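Brekuveck Schools Say Homework Will No Longer Count. Read the Draft Before You Believe It

Apr 21, 2025

The Brekuveck school district has posted a revised draft of its grading policy for middle and high schools, and the headline change is the one parents have been arguing over since March: homework would be taken out of the final course grade. The district's summary page calls this "a simple shift toward grading what students know." The draft itself runs a good deal longer than the summary, and it is hard to find anything simple in it.

Under the current rules, homework makes up as much as 20 percent of a grade in most courses. Teachers set the exact share. The new draft says homework "shall be assigned, reviewed and recorded" and "shall not be included in the calculation of the course grade." If it stopped there, parents on both sides would at least know what they were fighting about.

It doesn't stop there. A later section, titled "Evidence of Learning," lets teachers count "independent practice completed outside of class time" when it is tied to a standard on the course outline. Most people would call that homework. The draft does not say how independent practice differs from homework, who decides which is which, or whether there is any cap on how much it can count. A math teacher could read that section and change nothing at all. The teacher in the next room could read it and throw out every problem set.

The district was asked in writing to explain the difference. The reply said the two terms "serve different instructional purposes" and pointed back to the summary page, where neither term is defined.

What the survey did and didn't ask

The summary page leans heavily on a survey the district sent out in March. It says 1,226 families responded and that 679 of them supported "grades that reflect learning." That is a majority, though a thin one, and the page presents it as support for the policy.

The survey form is still online, so anyone can check the wording. It never asked whether homework should count. The question read, "Do you support grades that accurately reflect what a student has learned?" The choices were yes, no and unsure. It is a little surprising that so many families managed to say anything other than yes. Some of them may have guessed where the question was heading.

There was also a comment box. The district says the comments "informed the revision." It has not released them, and the summary page quotes just two, both favorable. A request for the full set, with names removed, had not been answered when this item was posted.

The form did not ask which school a family's children attend, either, so there is no telling how many of the answers came from parents of elementary students, whose report cards are not touched by any of this.

The Gotwood pilot

The other leg the plan stands on is a one-semester pilot at Gotwood High School, where a group of ninth-grade English and algebra sections dropped homework from the grade book last fall. According to the district, the pilot showed "fewer failing grades and higher student confidence."

Fewer failing grades is what you would expect. Missing homework is entered as a zero at Gotwood, and zeros pull averages down. Take them out of the formula and the averages go up, whether or not a single student has learned one more thing about linear equations. The interesting question is what happened on the common final exams, which all sections take and which were scored the same way as before. Those results are missing from the pilot report. A footnote says exam data is "being reviewed for comparability."

The fall semester ended months ago. The district has had time to write the draft, hold a survey, revise the draft and build a web page. It seems fair to ask why it has not had time to compare one set of test scores with another.

As for confidence, it was measured with a short form students filled out in class at the end of the semester. No form was given at the start, so there is nothing to compare it to.

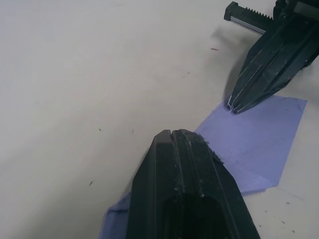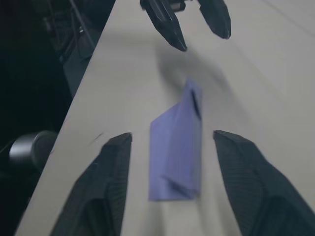
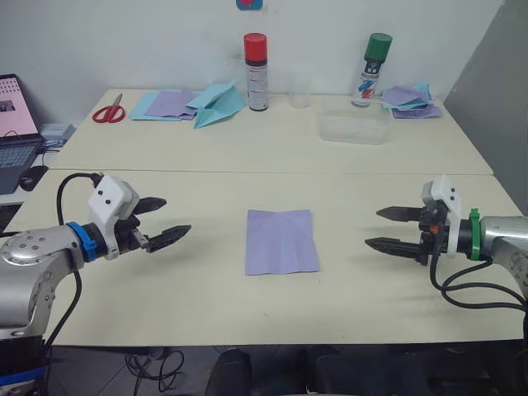
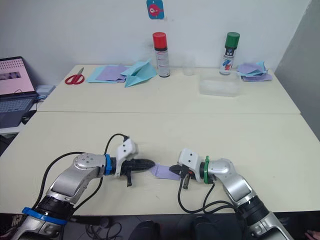 Black robot gripper fingers, seen close up in the first two photos and on a pair of arms in the last two.

None of this means the idea is a bad one. There is a decent case for leaving homework out of the grade. Some students have a quiet desk and a parent who remembers algebra, and others have a kitchen table and a younger brother to look after. Copied homework is easy to turn in and hard to catch. A student who can do the work on a test and skipped the practice has still shown that he or she can do the work, and a report card that hides this tells a college or a parent the wrong thing.

There is a decent case on the other side as well. Many fourteen-year-olds do the practice only when it counts. Parents who have lived with one will not need a study to back that up. If the practice goes, the test scores may follow, and then the grades that are supposed to reflect learning will reflect less of it. Students who freeze on tests will also lose the one part of the grade where steady effort protects them.

The draft takes neither case seriously. It asserts the first and skips the second, apart from one line saying schools will "foster intrinsic motivation." How they will do this, and with what money, is left out. There is no line in the posted budget for it.

Retakes, and who grades them

Parents who stop reading at the homework section will miss what may be the bigger change. The draft gives every student the right to retake any major test, with the higher score replacing the lower. The student must first complete "corrective practice," and the teacher must offer the retake within a window to be set by each school.

A teacher with a full load would have to write a second version of every test, find a time to give it, and grade it. The draft does not mention extra planning time. It says only that schools will "support teachers in managing retakes through existing structures." Anyone who has worked in a school knows what existing structures usually means. It means lunch.

The retake section also has an odd effect on the homework section. Corrective practice is required before a retake, and the retake changes the grade, so work done at home would decide whether a student can raise a score. Homework would have left through the front door and come back in by the side.

Alhassan Middle School tried open retakes on its own two years ago and later limited them to one per quarter. The school's handbook still shows the limit. The draft does not say why Alhassan backed away, and it does not list the school among the sites that were consulted. If the district wanted to learn how retakes work in practice, it had a place to ask inside its own boundaries.

The software question

Then there is the cost. The district plans to move its grade book to a platform called Jitirton, which it says can track scores by standard and keep homework records apart from the grade. The current grade book can also carry a category that counts for zero percent. Teachers in the Gotwood pilot used it that way, according to the pilot report's own appendix, and the report records no problems with it.

Why, then, does the change need new software? The summary page says Jitirton will "give families a clearer picture." The sample report card posted with the draft shows a student's English course broken into a long column of coded standards, each with a score from one to four, followed by a letter grade at the bottom. The page does not explain how the scores turn into the letter. Families who want the clearer picture may have to start there.

The contract has not been posted. The district says it will be available before the board votes, but it has not said how long before. Three days would be one thing and three hours another.

What happens next

The board is expected to take up the draft at its next regular meeting. Written comments can be sent through the form on the district's website until the agenda is published. If approved, the policy would cover grades six through twelve starting with the fall semester.

Several questions should be answered first. Does independent practice count toward the grade, yes or no? If yes, how much? How did the Gotwood sections do on the common finals? What did the rest of the survey comments say? What will Jitirton cost, and for how many years is the district signing up?

The district has said it will hold an information session for families before the vote. The announcement says questions will be collected in advance on cards and "grouped by theme," with staff responding to each theme. Parents may want to write out the exact wording of theirs and keep a copy, so they can tell afterward whether it was answered.

Both the earlier draft and the revision can be downloaded from the district's policy page. The two versions are not marked up to show what changed, so readers will have to lay them side by side. The "Evidence of Learning" section appears only in the newer one.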